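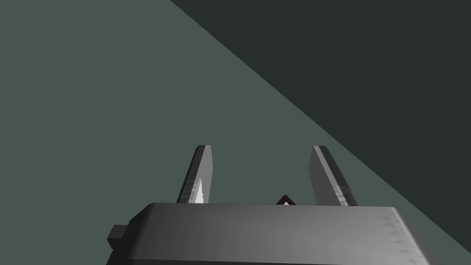 PRESS RELEASE

Clundport shared workshop releases free plans and simulator for the Milard home gripper

CLUNDPORT, April — The members of the Jukance shared workshop are pleased to announce that the complete plans for Milard, a two-finger robot gripper for home builders, can now be downloaded without payment. The package contains the drawings, the parts list, the wiring guide and a simulator, in which the builder can practice picking up small objects before any part is made.

The work on Milard started on one bench of the workshop, next to the drill press. The first version had flat fingers and a servo taken from a broken toy. It could hold a sponge, but small hard things slipped out. The present version has tall, narrow fingers with textured pads, and the housing was made rounder so that it does not catch on cables when the arm turns.

The simulator was added last winter, at the request of members who have no room for an arm in their apartment. It shows the gripper over a plain surface, and the user moves it with the keyboard or with an ordinary game controller. The textures and the lighting are kept simple, and for this reason the program also runs on older laptops. The member who wrote it ran 2568 practice grasps with different finger angles, and the angle used in the plans was selected from these results.

"We are hobby people, and we made many mistakes with the first fingers," the workshop said in its statement. "In the simulator a mistake costs one minute. With the printer it was costing us one evening."

A set of printed parts takes 8 hours on the workshop printer. The gripper opens to 100 millimeters and is intended for light objects of up to 200 grams. It is not suitable for hot things or for knives, and it should not be used near small children. The standard mounting plate fits the Iwasaki hobby arm, which is the arm the workshop has. Builders with another arm will find an empty plate in the drawings, where they can place their own holes.

The plans may be copied and changed by everybody. The workshop asks only that changed versions carry a different name, so that questions about them do not arrive at the wrong address. The wiring guide is for the moment only in English — translations are welcome, also partial ones.

Visitors can try the simulator at the workshop on open evenings, from 6 p.m. A finished gripper is on the same table. Please bring your own controller if you have one, as the workshop has a single controller and its left stick is worn.

About Jukance

Jukance is a shared workshop in Clundport for woodwork, electronics and small machines. It is paid for by the monthly fees of its members. Press questions can be left at the front desk or sent with the contact form on the workshop's page.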